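Saturday, March 14, 2026

The 148 number, and why I don't trust it yet

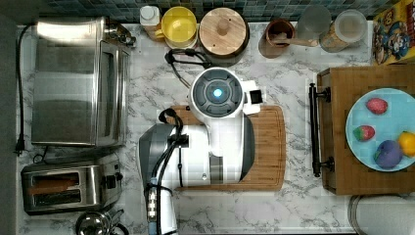
Lucienne Barbier wants the result written up by the end of the month, and I spent most of today trying to decide whether there is a result. The claim is simple enough. Train the arm with the Tanguy method, where the policy is shown a short list of things it should ignore before every task, and it copes better with a crowded kitchen. Over 148 trials it did better than the plain policy. Fine. But look at what we call crowded. The toaster and the toaster oven are on the left, the strawberries, the plum and the lemon are on their plate on the right, and the cutting board where all the work happens is in the middle, mostly hidden under the arm. If I wanted to design a counter where ignoring things was easy, I would put the things at the sides too.

I said this to Lucienne on the phone and she said the clutter was placed according to the protocol. I know it was. I wrote half of the protocol, back in October, and I remember being tired of it by then.

What bothers me more is the split. Of the 148, only 19 had anything moved between one trial and the next. The other trials are close to repeats. You can run the same counter all day and get a lovely tight error bar, and all it tells you is how the arm does on that counter. The draft has one sentence about this, in the appendix. I moved it to the front page and Lucienne moved it back. We will see who gets tired first.

Went through the logs for the 19 by hand this afternoon. Slow work, coffee went cold twice. The Tanguy policy still comes out ahead, I have to admit, but by 2 trials. Two! I could lose that much by being generous about what counts as a good grasp, and I was the one scoring. I knew which policy was running, too, because the file names say so. Nothing in the draft mentions that either.

The people at Astitz are very keen, of course. They sent over a page of what they called talking points, with the word "robust" in it more times than I could stand. Their Trustemeo score gives us a high mark for reliability, but that score takes the pooled trials and has no idea the same counter came up again and again. I wrote back asking how it treats repeats. No answer yet – it is the weekend, I suppose.

To be fair to the method, there is something in it I like. When the plain policy fails it tends to drift off toward whatever is brightest, and I have watched it do that often enough to believe it. With the ignore list the drift looks smaller. "Looks" is doing a lot of work in that sentence and I should measure the thing before I say it to anyone else. The wrist path is in the logs, so it is only a matter of sitting down and doing it.

Plan for next week, if Lucienne agrees. Some 20 new layouts, drawn at random, with clutter allowed on the board itself. File names scrambled. Somebody from the Turevstead group to do the scoring, and I stay out of the room. She will say we don't have time. I would sooner send it in late than have to explain those 2 trials to a reviewer.

Must remember to copy the October logs off the old drive before Monday.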